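The Sock Drawer Problem: why we fold things
Notes for the Saturday evening talk, Skarnell Library, upstairs room

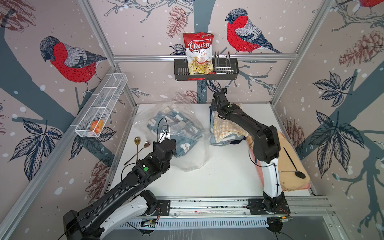
Slide 1. Folded towels, with two more items for the cutlery drawer.

Leave the slide up while people find chairs. Start when the biscuits slow down.

Opening. Good evening. My subject tonight is folding, and I can see from the coats still on that some of you are keeping your options open. I have been thinking about linen cupboards for five years. My family would like me to stop. You are the compromise.

Ask: who here folds a fitted sheet? Wait. There is always one hand. Ask them how, let them explain, then ask whether anybody followed it. Move on kindly.

Slide 2. My grandmother's cupboard. She had a linen cupboard in Grotia that smelled of soap and disapproval. Good sheets at the top, everyday sheets in the middle, and at the bottom the sheets for visitors she didn't care for. I slept on those until I was nineteen. Everything was folded in thirds, edges inwards, so that a person opening the door saw only smooth rounded folds. Pause here. A person opening the door was, in practice, her.

So the first question of the talk: who is a fold for? (Don't answer it yet. Last time I answered it straight away and had forty minutes left.)

Slide 3. Halves and thirds. Hold up the tea towel. Fold in half, in half again, in half again. Fine for a shelf. Now shake it out and do thirds. Fits a rail, hides the hem. Halves people think thirds people are showing off. Thirds people think halves people were badly brought up. I have seen a perfectly sound marriage go quiet over this in the towel aisle of a department store.

If someone shouts "roll them", smile. Rollers get their own slide.

Slide 4. Rollers. There it is. Rolling is sensible in a suitcase. In a house it gives you a shelf that looks like a baker's window, and the one you want is holding up the others. I tried it for a whole January and was hit on the foot by a bath sheet. Say no more than this, as there will be rollers in the room and they come up afterwards.

Slide 5. The Hubmann letters. This is the serious bit, slow down. Engelbert Hubmann ran a boarding house with 60 beds and wrote to his sister every week, mostly to complain. He complains about coal, the band, his knees. But he comes back to laundry again and again, and he had one rule that I have pinned up in my kitchen. Read it out:

"A sheet should be folded so that the next person can open it with one pull."

Read it twice. It's a kind thing to have written, and it comes between a grumble about eggs and a longer grumble about eggs. Hubmann isn't bothered about how the cupboard looks. He is thinking of a tired girl with an armful of bedding at six in the morning.

Water. Check the clock. If it's past eight, skip slide 6.

Slide 6. Napkins. The swan, the fan, the bishop's hat. A napkin is the only cloth in the house we fold so that it looks like something else and then wipe our mouths on it. I spent two evenings learning the swan from Mrs Szczepańska's booklet. Pass the swan round. It will come back as a napkin.

Slide 7. Paper. Maps, letters, the leaflet inside the tablet box. Hold up the leaflet and try to refold it while talking. Do not rehearse this, it goes better when I lose my temper.

Slide 8. Back to the question. My grandmother folded for the person who opens the door, Hubmann for the person who makes the bed. I fold for the person who bought too many towels and needs the cupboard to shut - same man each time. I'd like to hear what the room does. Ten minutes for this, and don't let the fitted sheet person have all of it.

Questions. Likely ones: ironing (yes for pillowcases, no for anything with elastic), tissue paper between layers (only if you enjoy it), moths (I don't know, I really don't, ask someone with moths).

Thank Telance for the loan of the projector. Collect the tea towel. Chairs go back against the far wall, stacked in fives.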